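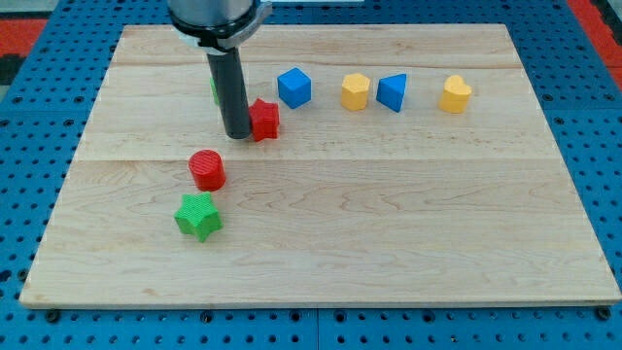
A robot arm at work among colored shape blocks on the board at Trukanley's lab. Photo: Trukanley

Trukanley opens block-pushing collection to partner labs

1000 recorded runs are in the can, and the team wants more hands on the controls

Trukanley is pleased to announce that its tabletop example collection, known in-house as Rasow, has passed 1000 recorded runs and is now open to partner labs. The first partner, the Villanueva robotics teaching lab, started recording in January and has already added 251 runs of its own.

Rasow is a growing set of examples for a learning system that moves small objects by pushing them. A person steers the arm by hand controller while the computer stores the camera view and the arm's movements side by side. Each run also carries a short instruction in plain words, such as "push the blue cube over to the yellow heart" or "bring the two stars together." The learning system studies these pairs of words and motion, then has a go at instructions on its own.

The setup is small enough to fit in the corner of a classroom, and we love it for that! A wooden board sits on a perforated metal table, the arm reaches down from above with a plain black rod, and the blocks come in simple shapes and strong colors: stars, a cube, a heart, a cylinder and so on. There are no fingers to open and close. Everything has to be done by nudging, and nudging is harder than it looks. A cylinder will happily turn away from you if you catch it off center, and a star likes to swing around on its points.

"People sit down thinking they will be finished in a minute, and then they are leaning out of the chair trying to talk a triangle around a corner," said Siiri Juntunen, who leads the collection work at Trukanley. "I have watched a lot of these runs and I still get caught up in them. You find yourself cheering for a block."

Operators are asked to leave their mistakes in. If the rod slips past a block or sends it the wrong way, they carry on and fix it, and the whole thing is saved. Early versions of the learning system were trained on tidy runs only, and they got stuck as soon as a push went wrong. Adding recoveries made a clear difference, and the team now tags them so they are easy to find. So far 113 different instructions have been used, many of them suggested by the operators themselves.

"My favorite part is the wording," said Ezekiel Strickland, who checks the recordings before they go into the set. "One person says 'shove,' the next says 'scoot,' and somebody else writes a whole sentence with 'please' in it. We keep all of it. People talk in all sorts of ways, and the system ought to hear that."

The Villanueva group runs 2 sessions a week with students at the controls. Mabli Parry, who teaches there, said the work has changed how her class thinks about data. "They used to treat it as something you download. Now they know what a good run feels like, and they argue about it — loudly, sometimes — over lunch."

Partner labs receive the recording software, a block layout guide and a half-day of training with a Trukanley operator. They need their own arm and table. Steltent, which supplied the hand controllers for the first round, will lend a pair to each lab that joins. Recordings are checked at Trukanley and shared back with every partner, along with the notes from checking.

The next round will concentrate on longer instructions, where several blocks have to be moved in order, and on crowded boards where one push can disturb a neighbor. Labs with no background in learning systems are very welcome to apply.

Press contact: Imani Dvorak, Trukanley press office
Partner applications: Verna Gallagher, Rasow partner desk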